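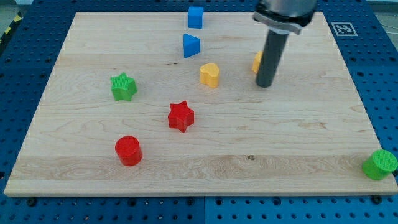 Shape blocks on the board, spread out for play.

Lurkell > Blocks and boards > FAQ

Shop Spare parts Care Questions Contact

Shape blocks and play board: frequently asked questions

Is the board sold with the blocks?
Yes, in the Carneck set. The Makris set is blocks only, for people who already have a board or would like to use a tray or the floor. Both sets have the same blocks.

What colors are the blocks?
Blue, yellow, green, and red. Each block is one color all over. We don't take orders for other colors at the moment.

Why are there two stars?
One is green and one is red. Having the same shape in two colors means a child can be asked for "a star" first and "the red star" later. Some families put the stars together, some sort them into separate color groups, and either is fine.

Which blocks are easiest to start with?
The blue cube and the red cylinder are good first ones. Both are plain shapes and most children have a name for them already, even if the name is "box" and "can." The blue triangular prism takes longer. It looks different depending on which side it rests on, so turn it over a few times together before you ask for it by name.

Can the heart stand up by itself?
Yes. Set it on a level surface and leave a little space around it.

My stars feel rough on top. Is that a fault?
No. The tops of the stars have a fine texture and the cube doesn't, so you may notice the difference when you go from one to the other. Don't sand it off. Crayon and dried paint can get into the lines. A soft toothbrush with a drop of dish soap will lift most of it.

How should we lay out the blocks?
Any way you like. Uthai Ongart, who wrote the activity sheets, suggests starting with everything spread over the board with gaps between, so that small hands can get hold of one block without knocking the next. Put two of the same color near each other and ask what is the same about them.
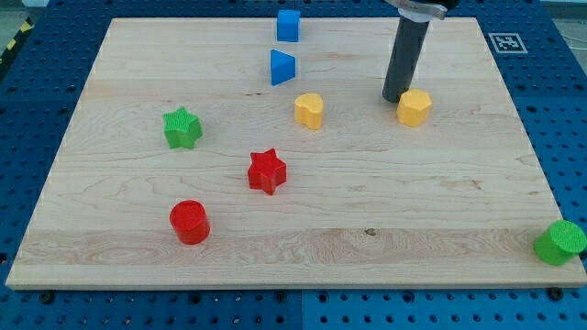 After a few rounds you can move things farther apart, or leave one color in a back corner and ask for it last. Sheet 2 has a memory version — look, cover your eyes, one block goes away. Yaowalak Suwannarat's sheet on copying a layout is longer and works better with two children than one.

The grain on my board doesn't match the one on your site. Why?
The board is light-colored wood and no two have the same grain. Some have darker streaks or a knot. Seams between the joined pieces are normal too. If a seam has opened up enough to catch a fingernail, write to us and we will replace the board.

How do I clean the board?
Wipe it with a damp cloth and dry it right away. Don't soak it or put it in the dishwasher. If it starts to look dull, rub in a thin coat of food-safe mineral oil and leave it overnight. For a rough spot, use 300 grit paper and go with the grain.

Can I get a single replacement block?
Yes. Go to Spare parts and choose by color and shape. We keep almost 1000 loose blocks in stock, but the heart runs low from time to time. Spares ship in a padded envelope.

Will the Nunder storage bag hold the board?
No, only the blocks. The board can stand on its edge on a shelf behind the bag.

Do you still print the activity sheets?
Sets packed before May had printed ones in the box. Newer sets have a card with a download code. If you've lost the card, send us your order number.

Related pages
Looking after wooden boards
Spare blocks by color
Activity sheets for two children
Nunder storage bag: sizes
Returns and replacements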